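Traneck Halfway amp, reviewed
2001-01-27

I have been promised "valve warmth" by so many boxes without a valve in them that I nearly sent this one back unopened. The Traneck Halfway is a solid-state practice amp with one speaker, two channels and a leaflet that uses the word "vintage" on every page. Hegarty, the shop in town, had it at £208, marked down from a price I doubt anyone ever paid.

I played it most evenings for a month, mainly with an old semi-acoustic and now and then with a borrowed solid-body that has much hotter pickups. My usual amp is a Derach valve combo which weighs more than I like and hums when the fridge comes on. That was the comparison, and it may not be a fair one, but Traneck's leaflet brings up valves first.

The clean channel is decent. With the treble down to a third and the bass left alone, single notes have a bit of body and chords stay clear. Turn up past halfway and the low strings go woolly. There is no middle control, so you can't do much about it except play further up the neck or roll the volume back on the guitar.

The dirty channel I didn't like at all. Up to 2 on the gain knob it does nothing, and after that it does everything. Slow bends, the sort where you want the note to hang on and fade, fizz out at the end like a wet match. The leaflet calls this "singing sustain". I've heard better singing from the kettle.

Reverb: a small digital one, metallic, usable if you keep it low. The headphone socket works but the sound through it is thin and scratchy. The footswitch is extra, and Hegarty didn't stock it.

Is it loud enough to play with other people? I took it over to the games room at Firnley, where a few of us meet, and against a drummer using brushes it just about held its own. With sticks it was gone. The room has a hard echo which flattered the clean sound and made the dirty one worse. 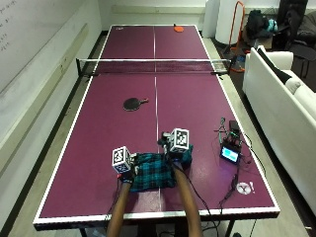 The table tennis table, orange bat at the far end.

Build is all right. The corners are plastic, the handle is stiff, and one knob was loose from new and has stayed loose. The guarantee is for a year and asks you to post back a card, which I've done.

If you need something for the bedroom and will stay on the clean channel, it will do, though I'd look at second-hand first. I wouldn't pay the full price, and I won't be selling the Derach.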